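Plenville Shared Workshop
Build Notes, Handout 3: Hand-Held Grippers

Okay, last time we got the finger plates screwed on and I promised we'd finally pick things up. Bring your pair, both cables, and something squashy from home (stuffed toys are great, so are winter socks!).

Start with one object and go slow. I still catch myself squeezing way too hard, and then the plate flexes and the reading is junk. Squeeze until the object stops sliding, then quit. Once that feels boring, add a second object and try to manage both tools at the same time.

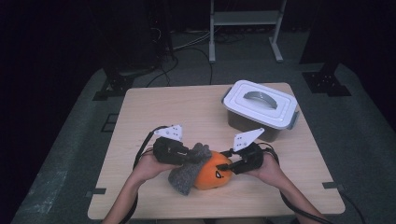 Run the cables down the outside of your forearms. If they cross in the middle you'll snag one every time you reach in, and I've pulled a Tak board right off the bench that way.

Settings for the Plelura logger: 25 readings a second, and stop at 2,000 lines or the file gets slow to open. Save as you go, please!

For November: do 3 runs with a soft object and 2 with a hard one, and write down where your grip slipped. Spare screws are in the Fisamance drawer, bottom left. Put the lid back on the tub.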